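Re: [manip-list] chunk length and two-handed carry
From: Anjana Saha
September 2025

Selvaraj Gazi wrote:
> We read the Greenwood note with interest, but I don't follow
> the claim that shorter action chunks help with two-handed work.
> On our Usow tasks it went the other way. Short chunks made the
> arms twitch like a squirrel on a power line. Are you sure you
> aren't just seeing more training data at work? How many demos
> was it, and did both policies get the same ones?

Selvaraj,

Fair question, and one I'd have asked too if I hadn't written the note. Both policies were trained on the same 319 demos. Same seed, same camera views, same tired operator. The only thing changed was how many steps the policy commits to before it looks again: 20 in the long version, 5 in the short one.

You're right about the twitching. We had it as well, back in June, and it was ugly enough that I stopped inviting people to watch. What fixed it was blending each new chunk into the tail of the old one instead of swapping it in cold. If you're running short chunks without blending, I'd expect exactly your squirrel.

Where the short version earns its keep is when one hand has to keep hold of the basket while the other is busy with something small. With long chunks, the busy hand is acting on an old opinion of where the basket is. If the holding hand sags a little, the other one carries on with great confidence toward a place the basket used to be.
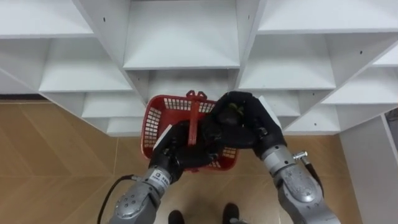 Fig. 1. Left hand on the rim of the basket, right hand over it with a small green object in its fingers.

We ran 16 trials per policy. I know, I know. It's enough to make me believe it and not enough to make a reviewer believe it, so the note says "suggests" a lot. The long-chunk failures were mostly the kind I described above. The short-chunk failures were a mixed bag, and a couple of them I still can't explain.

One thing I'd like to see before arguing further: does your Usow setup feed both arms' joint positions to one policy, or does each arm get its own? We tried separate ones early on and they cooperated about as well as my cousins. If yours are split, I don't think our results disagree at all.

Config files are in the Grolside folder, under the name I should have changed months ago.

Anjana

Recent in this list
Re: Zallik wrist calibration drifts overnight
Blending overlapping chunks: linear or exponential?
Grolside folder permissions (again)
Usow task definitions, second draft
Re: Re: What counts as a dropped object?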